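Home | Forums | Hardware | End Effectors | Log in

Stock two-finger vs. Tidance soft fingers for round objects

ilham_f wrote:
Trying to settle on one gripper before I order spares. Arm is on a side table, reaching over to the coffee table, fruit on a cutting board. Stock fingers are on right now.
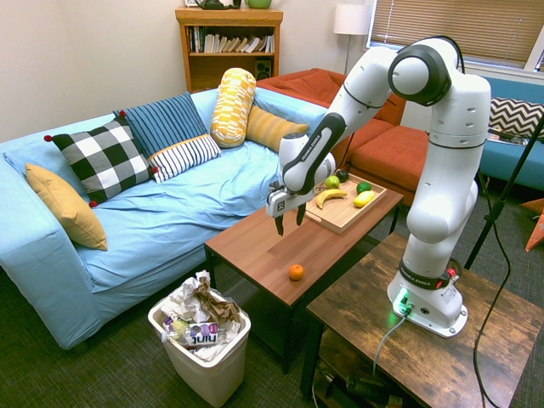
Results so far, stock fingers

Plastic fruit, 40 tries per object, same controller settings throughout. Banana is fine. Lemon is fine if the fingers close across the short side. The tangerine is the bad one. It squirts out whenever the fingers come down off center, and on the bare tabletop it rolls. Next is the same list with the Tidance soft fingers. Anyone run both?

9 replies | 2103 views

kettering_dan wrote:
Ran both on a Chornovol arm. Soft fingers were better on balls and worse on anything flat. They also wear. I changed pads after 3000 cycles and the grip had been getting sloppy well before that.

mossback wrote:
I don't think this is a finger problem. If it only slips off center, your position estimate is off. Fix the camera calibration first or you'll be comparing two grippers with the same bad aim.

ilham_f wrote:
Calibration was redone Thursday. Error is 4 mm at the far corner of the table and less close in. The tangerine is close in.

mossback wrote:
4 mm is plenty to lose a ball with flat hard fingers.

H_Tuhumury wrote:
Sure, but that's a reason to try the soft ones. A gripper that puts up with 4 mm is worth more to me than one that needs perfect aim. We used the Braltside camera on our setup and never got the error much lower than that in a normal room.

Ilham, what closing speed? The Zondance controller default was too fast for us. Cutting it in half stopped most of the squirting with the stock fingers.

ilham_f wrote:
Default speed. I'll run the tangerine again at half before I swap anything.

kettering_dan wrote:
Log the force too if you can. And put some real fruit in. Plastic is slick and light, so it makes every gripper look worse than it is.

mossback wrote:
Disagree on real fruit. It bruises and softens, so the last try isn't the same object as the first. Stay with plastic for the comparison.

H_Tuhumury wrote:
Agree with mossback on that one. Do real fruit as a separate test after.

ilham_f wrote:
OK. Half speed first, then soft fingers at both speeds, all plastic. Will post the numbers in this thread.

Share (4) | Reply | Report

This site uses cookies to keep you logged in. Accept | Settings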